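Tunside Residents' Tech Club
Minutes of the meeting held after our visit to the Lustavari open day, 16/11/2025

I'm doing the minutes again, because I was the only one with a pen (Eyerusalem Kumsa had one too but kept very quiet about it). Eyerusalem was in the chair. Apologies came from the Irkine lot, who had trouble with their minibus and will go to the next one.

1. Minutes of the last meeting
Agreed, with one change. I had put that the soldering evening was in June and that is right, but I'd spelt it Jane. Sorry, Jane, if you were looking forward to it!

2. The open day at Lustavari
We spent most of the meeting on this, as you'd expect. We all met in the foyer and were given lanyards and a cup of tea, then taken round in two groups. The building went up in 1955 as a dairy depot and they've kept the old tiled entrance, which several of us liked more than we liked the talk in the lecture room. The talk did go on a bit. Our guide told us they had 36 places for each session and that every one had gone, so well done to Eyerusalem for booking us in early.

The shopping demonstration was everybody's favourite. They call the robot Noh, and its job is to help somebody with their weekly shop.

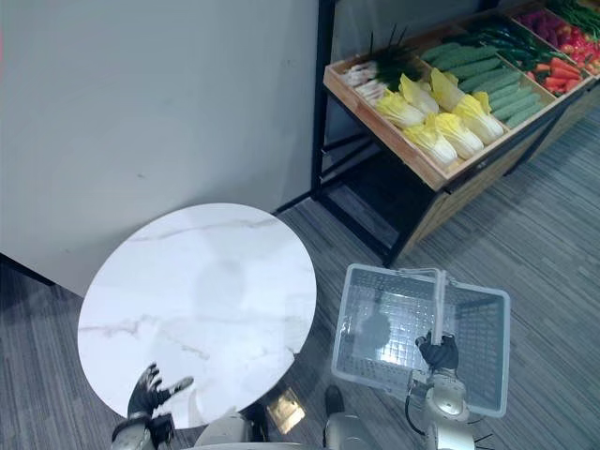
Noh got a long discussion, and I've tried to put down the main points without who said what, as we were all talking at once. The general feeling was that the hands were the clever bit. Gripping a handle is something I do without a thought, but standing there I found myself staring at those black fingers closed round the one on the clear plastic basket, and I wasn't the only one. We had a good natter about whether the cucumbers and carrots on the rack would be harder for it than the cabbages, being a different shape altogether. I said cabbages, Eyerusalem said cucumbers, and we left it there. There was also a question about see-through things, and whether a robot finds it difficult to judge where the sides are. The guide said it was a good question and that she'd have to ask, so that goes down as an action.

Some of us thought the demonstration area could have done with more places to sit. The carpet was kind on the feet, at least. A couple of members felt it was all too slow to be any use in a real shop on a busy morning, and others said they'd be glad of it on a bad knee day, however slow it was. I'm in the second camp!

3. Thank-you letter
I'm to write to Lustavari to say thank you and to ask about the see-through business. I'll also ask if they would come and give a short talk here, with plenty of time for questions and fewer slides than last time.

4. Money
The coach came to £200, which we'd already agreed. That leaves £644 in the club account. It was suggested we put a bit towards a second-hand robot arm kit for the workshop table. Most people were keen, one or two wanted to know where it would live in between (the cupboard is full of printers). Eyerusalem will look at prices and bring some back to us.

5. Any other business
Whoever went home with the wrong umbrella from the Lustavari foyer, it is navy with a wooden handle and its owner would like it back.
The Irkine group have asked if we'd share a coach next time. Yes, if they can get to our stop.
The biscuit tin needs filling. I said I'd do it.

6. Next meeting
Usual room, usual time. Please bring any notes you made on the day, as I'd like to put them in the newsletter along with the guide's answer if it has come by then.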